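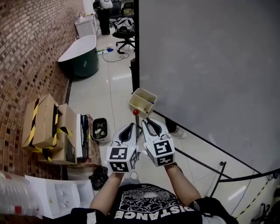

*The brick wall side of the room, with boxes, the whiteboard and the small cream bin.*

**Storage corner: the clearing continues**

Dear all,

In July we started to put the long brick wall in order, and I would like to tell you how far we are. Siham Jaber made a list of everything which stands on the floor there, and it came to 197 entries. Almost 18 of them were only empty packaging. These can go to the paper container behind the Sindero building, but please fold them first.

The boxes closed with yellow and black tape must stay closed for the moment. They are waiting for an answer from Kumarasinghe, who will tell us if they go back or if we keep them. Please do not put heavy things on top of them.

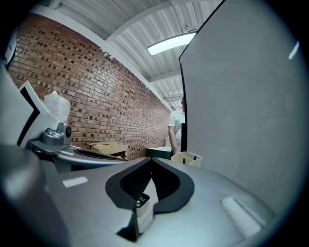

For small things like pens, clips and markers we want to use small open containers, so that each person can see quickly what is inside. If you take a pen, please bring it back with its cap. It is a small request, but last month we ordered new ones from Bulon two times.

I ask also for attention to the cables. A power strip on the tiles is easy to forget when you move with a chair. If you need one for the afternoon, you can lay it along the wall, and roll up the cable before you leave.

The gray trash bin is for paper only. Plastic bags should be tied and brought to the door before 5 in the evening.

Who has old books or manuals near the wall, please write your name on them. The ones without a name will go to the Kindimeck shelf, where you can still ask for them. For questions, Siham is on extension 2659.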